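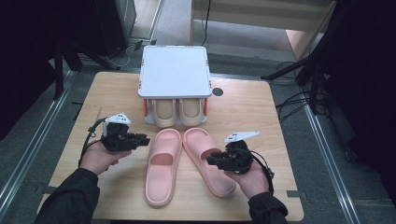 ## 3. La tâche « chaussures »

Rapport de projet, Parveen Janjua et Aravind Varma

Ranger une paire de claquettes sur un petit meuble : un enfant le fait sans regarder. Nous avons choisi cette corvée parce que les brochures de Netska la présentent comme réglée. Nous n'en sommes pas convaincus.

Les roses sont posées à plat devant le meuble blanc, les beiges déjà en place à l'étage du bas. Les pinces sont tenues à la main, une de chaque côté, et c'est donc une personne qui décide par où saisir la semelle. Il faut le garder en tête en lisant le tableau des résultats.

Nous avons enregistré 200 démonstrations de 30 secondes au plus. Le modèle entraîné dessus, baptisé *Lu*, annonce 90 % de réussite, mais sur le même meuble et les mêmes claquettes. Avec des baskets à lacets, nous n'avons rien d'exploitable.

### Limites

- la claquette de travers reste le cas difficile
- aucun essai dans une vraie entrée d'appartement
- coût du matériel : 4000 euros, hors ordinateur

Tahira Marwat, notre encadrante, trouve ce bilan sévère. Nous le maintenons. Les essais avec un second meuble sont prévus en octobre.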